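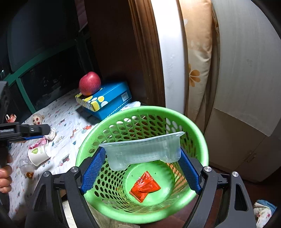
Progress report to the Umum Fund
Borkalbridge Boxing and Grappling Club, youth program
January 16, 2019
Prepared by Dilek Keskin, program coordinator

Dear colleagues,

This is the second report on the grant which we received for the youth fighters. The first report was mostly about the rent and the new mats, so I will not repeat these subjects. I write now about the training, the matches, the medical checks and the money, in the same order as in your form.

Training

The beginner group and the competition group are now separated. Before, they trained in the same hour, and the coaches had to stop the sparring very often to explain basic things to the new members. The beginners now come in the early evening and the competition group comes after them. The parents of the younger children asked for this already in the spring, and I am sorry that it took us so long.

In total 142 young people are registered. Please note that registered does not mean that all of them train every week. In the exam period at school the attendance goes down, and we see this every year. The girls' group is more stable than the boys' group. I do not have a good explanation for it, but coach Akgül believes the reason is that the girls mostly come together with a friend.

Sparring with full contact is still not permitted for members under the age limit in our rules. Two parents wrote to us to ask for an exception, and we refused both. One of these families left the club after our answer. I mention it because in your last letter you asked about members who left.

Matches

We planned to take part in four events and we took part in three. The fourth, in Ukholm, was canceled by the organizer when the hall had a problem with the heating. The entry fee was returned to us, but the deposit for the bus was not. I have written to the bus company and I am still waiting.

The results were mixed. In the boxing our fighters lost more bouts than they won, mainly in the lighter weights, where we were matched with clubs that have much more experience. In the grappling we did well, and one of our girls went to the final of her class. She lost it on points. The decision was close and some people in our corner were loud about it, which I did not like. I spoke with them on the way home. We did not make a protest.

One fighter did not make the weight and was not allowed to compete. He had tried to lose the last part of it in one day, without telling his coach. After this we made a new rule: every competitor is weighed at the club two weeks before the event, and if the difference is too large, he or she is entered in the next class up or stays at home. The fighters do not love this rule. The coaches support it.

Medical checks

All members of the competition group have a valid medical certificate. The doctor who did the checks until last year has retired, and it was difficult to find another one who accepts our evening hours. We found one, but her price is higher, and you will see this in the costs.

There were two concussions in this period, one in training and one in a match. Both fighters stayed out for the full rest time and came back only with a written permission. In the first case the boy wanted to return earlier and his father agreed with him, so I had to explain our position several times. He is training again now, without contact to the head until his coach decides otherwise.

Money

From the grant we have spent over 4,000 on equipment, medical checks and travel. The largest part was headgear and gloves in small sizes, which the old stock did not have. The travel was cheaper than planned because of the canceled event. The medical checks were more expensive, for the reason I gave before. I would like to ask for your permission to move the rest of the travel money to the medical line. If you need a separate letter for this, please tell me and I will send it.

The receipts are in the attached folder. One receipt for hand wraps is missing. The shop promised a copy.

Next period

We will host an open sparring day at the end of January for clubs from the region. There are no winners and no decisions on that day, only rounds. Two clubs have confirmed and we are waiting for one more. Coach Akgül will also begin his course for the higher coaching license, so on some evenings the competition group will be led by his assistant.

The question of the changing room for the girls is still open. The owner of the building has seen our drawing and asked for changes, and we have sent him the new version.

With kind regards,
Dilek Keskin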